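Pale floor shows every mark, which cleaner and how much water?

Posted in Floors and Surfaces, Jul 5, 2024

We moved into a ground-floor unit in Pliloddale in January. The main room has a pale, smooth floor throughout. The previous tenant left no paperwork, so I don't know what it is or whether it was ever sealed. It looks clean when I finish mopping and an hour later there is a grey haze in the light from the door, plus dull arcs where the mop turned. I have been using Brustska floor liquid, one capful to a bucket of warm water, with a cotton string mop. I have also tried two capfuls, which was worse. The area is 68 square metres, so I would like a method that doesn't mean doing it twice. Is the haze in the floor or on it?

hastelholm_tiler

Almost certainly on it. Test before you change anything. Take a white cloth, dampen it with plain warm water and rub one patch the size of a dinner plate for a minute. Dry it with a towel. If the patch is clearer than the floor next to it, you have detergent residue and it will come off. If there is no difference, the surface itself is worn or scratched and mopping won't alter that.

For residue:

Sweep or vacuum first, including along the skirting. Grit under a mop makes fine scratches and these scatter light in the same way as haze.

Mop with plain water at 40 degrees and a flat microfibre pad, wrung until it stops dripping. Work in strips towards the door. Change the water when you can no longer see the bottom of the bucket. On a room that size expect several changes.

Dry each strip with a second pad before starting the next. The arcs you mention are where a wet string mop slows down and drops its load.

After that, use half the dose you are using now. Avoid vinegar until you know what the floor is, as it will etch some stone and anything cement-based.

Moira K.

Steam mop. Did mine in ten minutes.

Periklis Politis

I would not put steam on an unidentified floor. If it is vinyl or a laminate, heat can lift the adhesive or swell the joints. Look under a threshold strip or inside a cupboard for a cut edge, which usually settles the material. We have a pale floor as well and the flat pad method works on it. The dull patches by the door took a second pass with clean water.
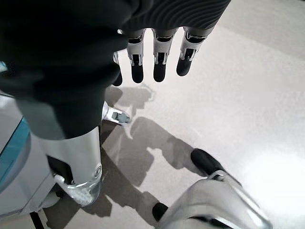

Kalogeropoulos: Did the cloth test before reading the rest and the patch came up clearer, so mine is residue too. Does the pad need rinsing between strips, or only when the water is changed?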